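제목: Re: [살림나눔] 공용 주방 물건 정리, 전기 주전자 문의

안녕하세요. 글이 늦어서 미안합니다. 저는 한국어가 모국어가 아니어서 쓰는 데에 시간이 조금 걸립니다. 틀린 표현이 있으면 알려 주시면 감사하겠습니다.

화요일에 올라온 메일을 아래와 같이 인용합니다.

> 11월 말까지 2층 공용 주방을 비워야 합니다.
> 찬장 안의 그릇은 제가 상자 7개에 나누어 담았습니다.
> 남은 것은 주전자와 도마, 그리고 주인을 모르는 냄비 뚜껑입니다.
> 주전자는 버려도 될까요? 아니면 가져가실 분이 계신가요?
> 안쪽에 하얀 물때가 있어서 저는 조금 망설이고 있습니다.

주전자는 버리지 않으시면 좋겠습니다. 물때는 고장이 아니고, 제가 전에 살던 Bokurthorpe에서는 물이 아주 딱딱해서(이 말이 맞습니까? 석회가 많다는 뜻입니다) 모든 집의 주전자가 그랬습니다. 구연산을 작은 숟가락으로 한 번 넣고, 물을 채워서 끓이고, 식을 때까지 그대로 두면 됩니다. 그다음에 깨끗한 물로 두 번 끓여서 버립니다. 식초도 가능하지만 냄새가 오래 남기 때문에 저는 권하지 않습니다.

어제 저녁에 주방에 가서 주전자를 하얀 상판 위로 옮겨 놓았습니다. 다른 물건과 섞여서 상자에 들어갈까 걱정했습니다.
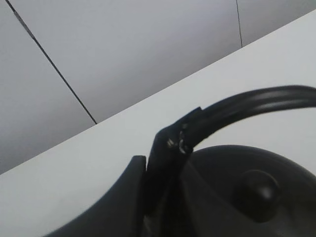 공용 주방의 검은색 주전자. 손잡이에 윤기가 있습니다.

가져가실 분이 없으면 제가 Clirngate 쪽 새 주방으로 옮기겠습니다. 거기에는 아직 주전자가 없고, 아침마다 작은 냄비로 물을 끓이고 있습니다. 다만 저보다 더 필요하신 분이 계시면 그분께 먼저 드리는 것이 맞다고 생각합니다. 목요일이나 금요일 같은 날짜는 제가 정하지 않겠습니다. 정리하시는 분이 편한 날을 말씀해 주십시오.

포장에 대해서도 한 가지 부탁을 드립니다. 주전자 안에 물이 남아 있으면 상자가 젖으니까 뚜껑을 열고 하룻밤 말린 후에 넣어 주십시오. 전선이 있으면 손잡이에 감지 마시고 따로 접어서 옆에 두시면 좋겠습니다. 손잡이에 강하게 감으면 연결되는 부분이 약해진다고 Hikard 수리 가게에서 들었습니다.

도마는 제 것이 아닙니다. 냄비 뚜껑은 제 냄비에 맞추어 보았지만 너무 컸습니다. 혹시 지난번 김장 때 큰 냄비를 빌려 주신 분의 것이 아닙니까?

그리고 그릇 상자에 관한 질문이 하나 더 있습니다. 상자 겉에 내용을 쓰셨는지요? 안 쓰셨으면 제가 내일 오후에 가서 쓰겠습니다. 제 글씨는 예쁘지 않지만 읽을 수는 있습니다.

감사합니다.
Arnardóttir 드림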